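14 January 2024
Influenza surveillance, aged care cohort – notebook entry, B. Afridi

Weekly returns received from 86 facilities. Three reported late and have been carried over to the next extract. Admissions coded under the old scheme were recoded by K. Grīnberga before the totals were run. The Nasotier swab results remain provisional – two batches await confirmation at the Pimentel laboratory.

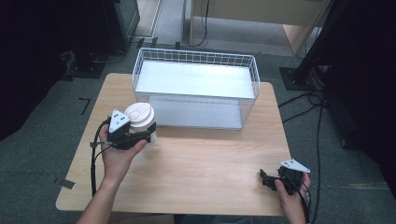

Denominators are to be corrected for the four centres that changed catchment in January. R. Bastos to check against the Flodamon register.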